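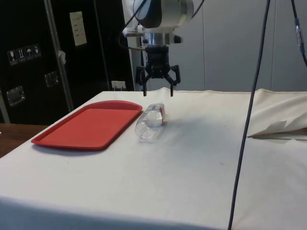
Abb. 4.1: Greifer über dem Tisch, darunter Tablett und Flasche

Kapitel 4: Greifen und Ablegen

Wer zum ersten Mal in eine Robotik-AG kommt, möchte meistens gleich etwas Großes bauen, und das ist auch gut so! Trotzdem laden wir euch ein, in diesem Kapitel eine ganze Weile bei einer Aufgabe zu bleiben, die am Frühstückstisch keinen Gedanken wert wäre: Eine Flasche soll vom Tisch auf ein Tablett. Die Projektgruppe Paucar, die euch durch den zweiten Teil des Buches begleitet, hat sich damit fast ein ganzes Halbjahr beschäftigt und für den Wettbewerb in Guvmont im Juli insgesamt 308 Versuche protokolliert – und danach noch immer darüber gestritten, wo man eine liegende Flasche am besten anfasst.

Eine durchsichtige Flasche ist nämlich ein recht eigenwilliges Werkstück. Sie ist glatt, sie rollt gern, und für eine Kamera besteht sie oft nur aus ein paar hellen Reflexen. Überlegt deshalb zuerst in Ruhe, wie weit die Finger geöffnet sein müssen und aus welcher Richtung der Arm kommen soll. Eine Skizze von Hand genügt völlig.

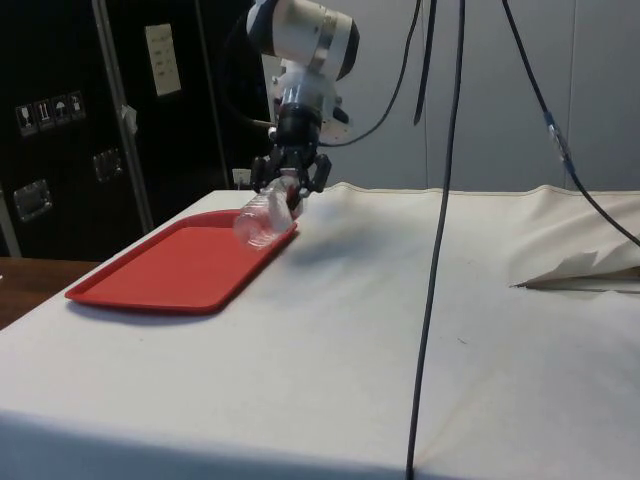

Abb. 4.2: Die Flasche, am Hals gegriffen, schräg über dem Tablett

Beim Ablegen kommt der Rand des Tabletts als Hindernis dazu. Schaut euch in Abb. 4.2 die Neigung der Flasche an und vergleicht sie mit eurer Skizze. In Abschnitt 4.1 legen wir dann die Koordinaten des Tisches fest – nehmt bitte Lineal und Arbeitsheft mit.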